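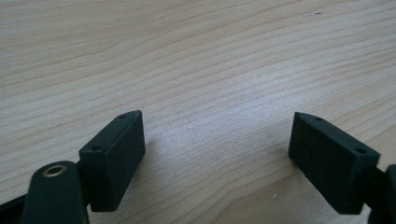
Prullel hand-held gripper, single unit
Reviewed 19/10/2021
Three and a half stars out of five

I bought this out of my own department's budget, so you may take it that I have thought about the money more than is healthy. The price was £475 before VAT from Jafarzadeh Supplies, who had it in stock, which put them ahead of two other sellers who had a very nice photograph of it in stock.

We are a small packing firm with an eye on automating one bench. The arm we would like is the Fivis, at £2955 for the bare arm and a controller that looks like a car battery. Before signing for that I wanted to know what a two-finger gripper can and can't pick up out of the muddle of things we send out, and a gripper you work with your own hand is a cheaper way of finding out than an arm you have to programme first. My director's view was that £475 is a lot for a pair of tongs. I have had to concede that it is a lot for a pair of tongs.

The fingers are black plastic on a linkage with brass-coloured eyelets at the joints. The pads are plain black blocks with small round holes in them, and they are swappable, though the second set is sold separately and I'll come to that. There is a very slight side-to-side wobble at the tips which I noticed on day one and have been unable to stop noticing. It hasn't got any worse. Closing is smooth, opening is smooth, and my hand ached after the first long morning, so budget for a second person or a lot of tea.

Boxes are dull. Anything with two flat sides facing each other is picked up straight away and you feel clever. Sachets are fine if they have something in them. The awkward end of our catalogue is the small metal stuff, key rings and fobs and clips, all of it happiest lying flat on a table where two fingers can't get under it. I spent most of a week in May on those and nothing else.

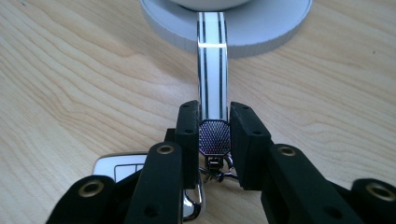

With a flat fob you do best to come straight down with the pads either side and let them meet it squarely. Come in at a slant and you are chasing it across the bench. Rings and straps are a separate headache, as whatever is hanging off the thing you've gripped has its own plans, and an arm is going to have to carry all that over the edge of a box without draping it on its neighbours. I can do it by twisting my wrist. The Fivis wrist will twist too, but only in the version with the extra joint, and guess which version isn't £2955.

That one discovery has probably paid for the tongs. I had the cheaper arm pencilled in and would have found out about the wrist after the invoice.

Now the moans. The spare pads come in a pack of 20, because apparently somebody out there gets through them like biscuits. I wanted two. The screws are tiny and the key for them is tinier, and mine vanished into the floor within the hour. The instruction sheet covers fitting the pads in one drawing, and the drawing is of a different model. Jafarzadeh answered my email about it the same afternoon, politely, with a copy of the same sheet.

I also tried the Prukex before buying, at a trade day. It is cheaper, lighter and has a nicer handle, but the pads were glued on, and I was told 1000 grips before you should think about replacing the whole head. We could get through that before the clocks go back. If you only have a few days of testing to do, it would be perfectly all right and you could spend the difference on lunch.

For anyone putting a budget together: price the arm with the wrist you need, then the pads, then somebody's time, and put the hand-held one in as its own line so it doesn't get swallowed by "sundries" and queried three months later. Mine did. I am still answering emails about it.

I've taken a star off for the pads and the paperwork, and another half for the wobble. I would buy it again, with a spare screw key taped to the inside of the lid.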